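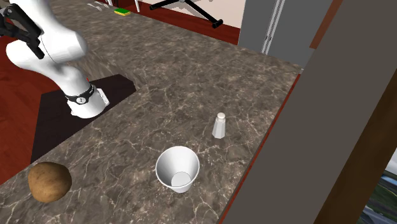 Quatre préhenseurs comparés en cuisine simulée : premiers résultats chez Fenik

Septembre 2020 – Brèves, Robotique de manipulation

L'équipe de Fenik, à Flundotdale, vient de boucler sa première grande comparaison de préhenseurs en simulation, et les résultats donnent franchement envie de voir la suite ! Quatre modèles de pinces ont été montés tour à tour sur le même bras virtuel, dans une cuisine au plan de travail en marbre brun, avec des objets du quotidien : une pomme de terre, un gobelet en papier, une salière.

Le choix des objets a fait débat au sein de l'équipe. « La pomme de terre pardonne beaucoup, le gobelet presque rien », résume Grethe Kragh, responsable des essais. Dans le simulateur, un effort de serrage trop élevé sur le gobelet compte comme un échec, même si l'objet arrive à destination. La salière, elle, sert surtout à départager les pinces sur les petites prises verticales.

Au total, 2281 tentatives ont été enregistrées au mois d'août, avec 46 positions de départ différentes et le même contrôleur, Filgate, cadencé à 200 Hz pour toutes les pinces. C'est la pince à doigts noirs anguleux qui s'en sort le mieux sur l'ensemble des objets – une belle surprise, car l'équipe misait plutôt sur un modèle à doigts souples, très à l'aise avec la pomme de terre mais moins régulier sur la salière.

Prochaine étape, le passage au bras réel, avec le module de vision Hồ et un second angle de caméra. Fenik compte publier les scènes et les journaux d'essais dès que la documentation sera relue. On a hâte de les essayer !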